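Notebook, sim bench
9 Jul 2021

Day one with the Plekport trial license and I have opinions already, so I'm writing them down before they go soft. Background for anyone at Brukorville reading this later: Gundthorpe sells Plekport as a ready-made two-arm tabletop kit for simulation. You get the arms, the grippers, a table, a bin of household objects and a set of starter tasks, and you're meant to be up and running the same morning. We have the trial for 3 weeks and then we either pay or go back to the homemade scene from the Chiang project, which I love dearly and which crashes if you look at it funny.

Install: fine! I was braced for a lost day. The only snag was the license file, which wants to live in the home folder and nowhere else, and the error you get if it's somewhere else says "render device not found." Spent ages poking at the graphics driver before I thought to move the file. Put that on the wiki, please, or I'll do it tomorrow.

Went straight for the serving task because it's the closest to what we need. Cups on a tray, a basin and a pot also on the table, both arms available. The default is to pick a cup by the rim with the right arm and leave the left one waiting. First run did nothing at all (my fault, controller paused). Second run the fingers came down too far and shoved the cup over the edge of the tray, and it went rolling off toward the basin, very convincing rolling too. I raised the grasp height by 2 mm and things calmed down a lot.

Things I like so far:

Object swapping is one line in the config. In the Chiang scene that was an afternoon of fixing collision shapes by hand. I swapped the pot in and out all morning and never had it sink into the table.

The paper cups have some give in them, or a decent fake of it. If you squeeze hard, the contact force climbs gradually and you can tune against it. Our old cups might as well have been pipe.

Reset is quick. I left it cycling over lunch with a random tray position and came back to 800 episodes and no crash. I did check the log to make sure it hadn't just been writing empty files (it has happened before, see May).

Things I don't like:

The liquid. The brochure talks about filled cups and I got excited, but in the trial version the coffee is a brown disk attached to the cup. It doesn't slosh and it doesn't spill. Tip the cup upside down and the coffee stays put, perfectly happy. For rim grasps I can live with that, for anything with pouring in it we can't, and I'd like to know whether the full version is any different. Sent the question to Gundthorpe support.

Left and right. Their naming is from the robot's point of view, and the default camera looks back at the robot from above, so the right arm is on the left of the screen. Correct and sensible, and I still sent commands to the wrong arm 5 times today. I'm putting tape on the monitor.

Cables. There's a coiled cable modeled on the arm and it looks great, but as far as I can find it has no collision at all. On the real bench the cable is half of our trouble, so a policy that ignores it is going to get a rude surprise. Need to ask if that can be switched on.

Shiny pot. The steel inside reflects nicely, maybe too nicely, and the depth output over it is perfectly clean. Our real depth camera gives us garbage over anything polished. So either we add our own noise or we keep metal out of the training set for now. Leaning toward noise, I have the old script from the Chiang days somewhere.

Price I won't get into here, the quote is in the shared folder. Compared to what we'd burn in hours rebuilding our own scene I don't think it's crazy, but the liquid answer matters to me more than the number does. If Brukorville wants to share a seat with us, say so soon, as the quote assumes a single site.

Left a slow run going at the end of the day with the raised grasp height, cup on the left of the tray first, the other arm parked open over by the pot.

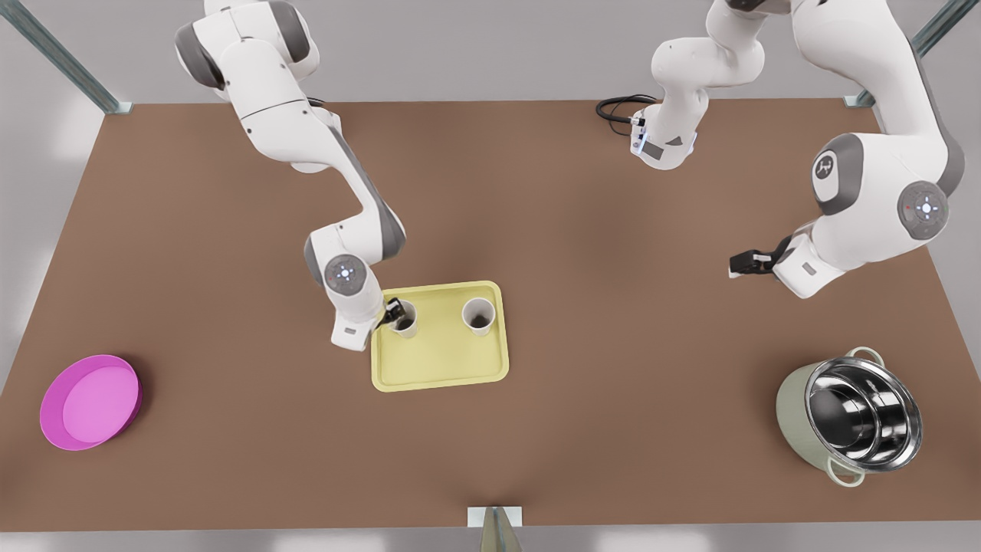

Tomorrow: try the handover task, where the left arm has to do some work for once, and put the noise script on the depth channel. Also find out where the log goes when the disk fills up. Also tape.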